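Ticket: gripper width reads closed while holding soft stuff
Project: Jarkitz pick set
Status: open, workaround in place
Parts: Vogler gripper, wrist camera, Initz recorder

Okay, starting this one from the top because the old thread got eaten when we moved trackers. Short version: when I teleoperate the arm to grab anything squishy, the recorder logs the gripper as fully closed with nothing in it, and the filter then tosses the whole episode as a missed grasp. Hard objects are fine. Blocks, cups, the marker pens, all fine.

I only noticed because the counts looked silly. I had 1,365 episodes recorded and the filter kept 921 of them. I'm a clumsy operator but I'm not THAT clumsy! So I pulled a bunch of the rejects and watched them back, and most were perfectly good grabs of soft things.

What I tried first (skip this if you're in a hurry):

Restarted the recorder. No change.

Re-ran the gripper homing, twice, once with the fingers wiped down. The zero moved a hair and then the same thing happened on the next soft pick.

Swapped the cable to the gripper with the one from the Dostex bench. No change, and now their cable is on our arm, so if you're reading this from over there, sorry, it's coming back.

Turned the grip force down from 90 to 70 in the teleop settings. This one helped! The fingers stop earlier on fleece and plush and the width stays above the empty threshold for maybe half the picks. The downside is that heavier objects start slipping at that setting, so I don't want it as the default.

Looked at the filter itself. It checks one thing, which is whether the finger width at the end of the close command is under the threshold. If it is, the episode is "empty" and gone. A pinched bit of fabric squashes down to almost nothing, so of course it fails. I don't think the hardware is broken at all, and I'm a bit annoyed I spent a morning on cables.

Update, 4:40 pm

Turned the filter off for the afternoon and labeled by eye from the wrist camera. It's slow (so slow) but there's no arguing with it when the fingers have a big wad of green fuzz between them. I also changed my approach a little and now go in lower and wider, so there's more material in the grip and the width reading has a chance.
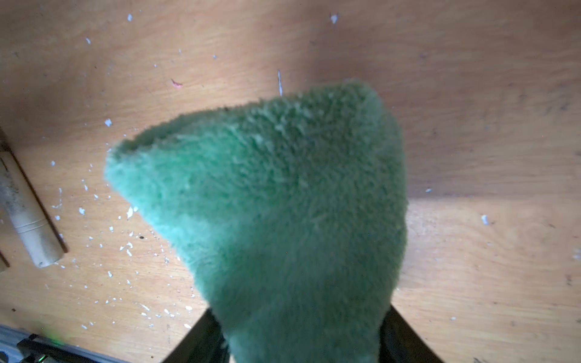
Page last changed in January by the ticket owner

The soft picks are easy to judge from that view, so my plan is to keep the width check for hard objects and send anything tagged "soft" to a manual look before it gets deleted. Please don't empty the rejects folder until I've been through it. There's good data in there and I'd hate to record it all again.

Still to do: put the force setting in the episode header so we can tell the 70 runs from the 90 runs, and ask Vogler if motor current is exposed anywhere, which would be a much better signal than width. Also the bench wants a sweep before the next session, there are little white crumbs all over the wood.

Leaving this open until the soft tag is in the recorder.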